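Section 4 - Setting up your style sheet in Tadidus

Do this before you load any copy. Takes ten minutes, saves you redoing headings later.

Before you start
You need an editor login (not a reviewer one). If your login only shows Comments and History, ask Lina Zoubi to change it.

1. Open the project. Go to Settings, then Language.
2. Pick Australian English. Colour, centre, organise - the checker will stop flagging those.
3. Tick "Lock language". Otherwise pasted text brings its own setting with it.
4. Click Save at the bottom, not the one in the side panel. Side panel only saves the panel.

Note: if the Save button is grey, someone else has the sheet open. Check the name top right and give them a yell.

Adding your word list

5. Go to Words, then Import. Plain text file, one term per line, no commas.
6. Maximum is 100 terms per import. Got more? Split the file and import twice.
7. Product names go in exactly as printed. Valach and Suvska both take a capital, never all caps, even in headings.
8. Mark each term Preferred or Banned. Anything left blank gets ignored. 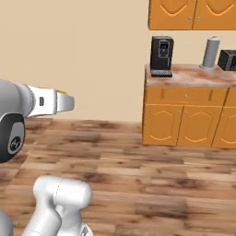

Page 137

Setting sentence and heading limits

9. Open Limits. Headings - set to 40 characters for web, leave blank for print.
10. Sentence length. Default is fine for most jobs. Legal pages, turn it off or you'll get a warning on evry second line.
11. Choose what happens when a limit is broken: Warn or Block. Use Warn for the first draft.

CAUTION: Block stops the writer saving at all. Do not switch it on while someone is mid-edit. They lose whatever they typed since the last save and theres no undo.

Running the first check

12. Load one page only. Short one, something like Contact Us.
13. Click Check. Flags show down the right side.
14. Go through them one by one. Accept All is there but it will also change words inside quotes.
15. Wrong flag? Click Ignore, then "Ignore in project". Plain Ignore comes back next time.

Note: headings pasted from a PDF often carry hidden line breaks and get flagged as two headings. Delete the break, retype the space, check again.

Sharing the sheet

16. Go to Share, add reviewers by email. Bilal Chidiac signs off print jobs, Marwan Geagea does web.
17. Nurmi projects use their own sheet. Don't copy yours over the top.
18. Export a backup before anyone else gets in. File, Export, Style Sheet.

Next: Section 5, Loading copy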